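Dorance Bakery Supply Opens Second Distribution Center, Adds Tableware Line for Restaurants and Cafes

New site in Buleck doubles cold storage and brings next-morning delivery to 244 more customers

BULECK - Dorance Bakery Supply, a regional wholesaler of bread, flour and serving goods, has opened its second distribution center in the Maksymiv business park outside Buleck. The building went into full operation in October and now handles all orders for customers east of the river.

The company has served independent restaurants, hotels, school kitchens and coffee shops from a single warehouse since it was founded. Growth in par-baked bread orders over the past few years pushed that warehouse to its limit, and trucks were often being loaded in two shifts with little room to stage pallets between them.

"We were turning down new accounts in the eastern half of our territory, and we didn't like doing it," said Mateja Halilović, general manager of Dorance Bakery Supply. "A cafe that opens at 6 a.m. needs its rolls before then. From the old building we could not promise that to anyone past the county line. Now we can."

With the new center in place, 244 customers who used to receive deliveries in the afternoon have moved to a next-morning schedule. Orders placed by 4 p.m. are picked overnight and leave the dock before sunrise. The cutoff for frozen goods is one hour earlier.

Inside the Building

The Maksymiv site has separate rooms for dry goods, refrigerated items and frozen bread. Each room has its own door to the loading dock, so frozen pallets do not pass through the warmer parts of the building on their way to the trucks. Flour and other dry ingredients are stored on the north side, away from the compressors.

There are 6 dock doors, compared with three at the original warehouse. Two of them are set lower than the rest for the small vans that make deliveries in town centers, where full-size trucks have trouble parking.

Dorance hired locally for most of the new positions, including drivers, order pickers and a customer service team that answers the phone from 5 a.m. The company now employs 172 people across both sites. Hiring for the night shift is still open, and applications can be made in person at the Maksymiv office or through the company website.

Rellik Line Covers Baskets, Boards and Trays

Along with the new building, Dorance is introducing a line of serving goods under the name Rellik. The line includes bread baskets, serving boards, trays and covered storage bins, all sold by the piece or by the case. Customers can add them to a regular bread order and have everything arrive on the same truck.

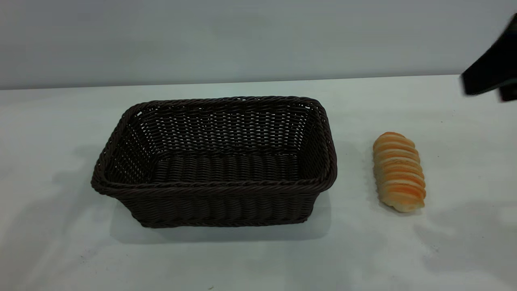 A dark brown synthetic wicker basket with a braided rim, shown with a single bread roll.

The company decided to carry its own serving goods after a survey of existing accounts last spring. Many restaurant owners said they were buying baskets and trays from retail stores and replacing them more often than they would like. Others said they could not find matching pieces when they needed a few more for a new room or a patio.

Rellik items will stay in the catalog in the same sizes and colors for at least three years, and a customer who buys a dozen baskets this season will be able to buy another dozen later that match. Discontinued items will be announced one full season ahead.

"Most of our customers are small," Halilović said. "They don't have a purchasing department. They have one person who also runs the kitchen and does the schedule. If that person can order the bread and the basket on one form, it saves a phone call, and in a busy week that counts for something."

Prices for the Rellik line are listed in the printed catalog and on the order site. Case discounts apply automatically. Samples can be seen at the trade counter of either location during regular hours.

Changes to Routes and Ordering

Customers in the western half of the territory will continue to be served from the original warehouse, and their delivery days and drivers will stay the same. Those moved to the new center have already been sent a letter with their route number and delivery window. Account numbers have not changed.

The minimum order for next-morning delivery is the same at both sites. Pickup orders have no minimum and can be collected at the trade counter after 7 a.m. Customers who pick up at Maksymiv should use the side entrance - the main gate is for trucks only.

The order site has been updated to show stock at both buildings. When an item is out at one location, it can be transferred from the other, which usually adds a day. Dorance expects to move around 4,000 cases a month between the two sites once the winter season begins.

Paper order forms will still be accepted by mail and fax. The company has no plans to end either one.

The original warehouse will remain open. Part of its dry goods area is being cleared to make room for a larger trade counter and a small test kitchen, where customers can bake off new products before placing an order. Work on the kitchen is under way and it is expected to open in the spring. Bookings will be taken through the sales office.

About Dorance Bakery Supply

Dorance Bakery Supply is a privately owned wholesaler of fresh, frozen and par-baked bread, baking ingredients and serving goods. It delivers to restaurants, hotels, cafes, schools and care homes from two distribution centers.

Media Contact

Mateja Halilović
General Manager, Dorance Bakery Supply
Maksymiv Business Park, Buleck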